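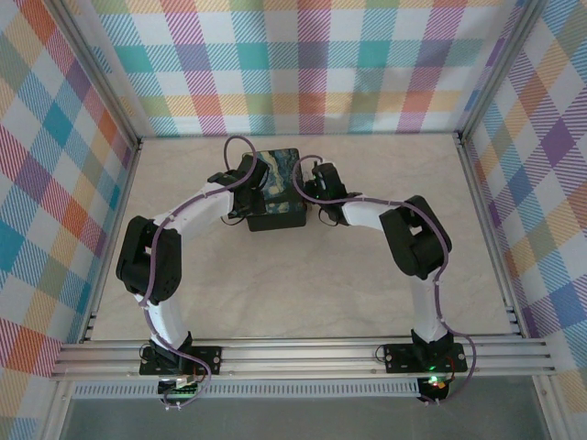 So it's been a while since I wrote anything, and it's the robot's fault. Or mine. I told Wanda back in August that I'd help her collect demonstrations for "a couple of weekends," and it is now December 13, 2021, and I have strong opinions about box lids.

If you haven't been following along: Wanda Nowakowski and I share a bench with two small arms on it, and we've been teaching them to do things with both hands. You don't write out the motions. You hold a pair of handles (we call the set Moken, don't ask, it was on a fish crate) and move them around, and the arms out front copy you while everything gets recorded. Do that enough times and you can train a little network to have a go on its own. The pitch is that anybody can do it, and I guess I'm the proof, since before this my main qualification was wrapping presents.

The current task is the starry night box. Starting position is one gripper at each end, black body on the floor, swirly lid on top. Then you squeeze in from both sides, pull the lid up and set it down next to the body. Sounds like nothing, right? I thought I'd have it in ten minutes!

The first evening I got 16 clean ones and threw out more than I kept. My problem was that I kept favoring my right hand. One side of the lid would come up and the other would stay put, and then the whole thing would jam crooked, and I'd do this panicky wiggle to get it loose. The wiggle works, by the way. It works great. But Wanda made me delete every one of those episodes, and she was right, because when we trained on my very first batch (wiggles included) the arms would walk up to a perfectly straight lid and shake it like a salt shaker.

Things that helped me, in case you're about to start on something like this:

I slowed way down on the approach and sped up a bit on the lift. If you creep through the whole thing the policy learns to creep too, and then it sort of falls asleep hovering over the box. We had one run where it sat there for so long that I went and made tea.

I stopped looking at my own hands. You want to look at the grippers, or even better, at the camera view on the monitor, because that's what the network gets. We have a camera straight overhead, and from up there the left gripper can cover the corner of the box. I was happily lining things up by leaning over and peeking from the side — which is cheating, sort of, as the robot can't lean over.

I moved the box between takes. Not far, a finger's width one way, a small twist the other way. I hate doing this. It breaks the rhythm. But the batch I recorded with the box in the same spot every time gave us arms that reached for that spot whether the box was there or not.

And take breaks! My demos after an hour are garbage. I can see it in the recordings, there's a droop in the left arm that is just my shoulder giving up.

People who've come by always ask about the plaid. It's the wall panels, pastel tartan on three sides, pinks and purples and a bit of teal. I love it. Czesław Kurek thinks it's hideous and has offered more than once to bring over plain gray board. We've got hours and hours recorded against the plaid now, though, and I don't want to find out what a fresh background does to a policy that has never seen one. After New Year's, maybe.

Where we are as of tonight: 400 good episodes of the lid, and when we let it run by itself it gets the lid off 70 percent of the time. The misses are mostly the left gripper closing a hair too early and pinching air. I think that's me, I think I do that. So this week I'm recording a bunch where I wait a beat before closing on the left, and Wanda's going to mix them in and retrain over the weekend.

Next up is putting the lid back ON, which I tried twice tonight just for fun and do not want to talk about.

Recent posts
The handles arrived and one of them squeaks
2 arms, one cup, a lot of tape
Trimholm weekend, mostly rain
Why I quit using the foot pedal
Soup again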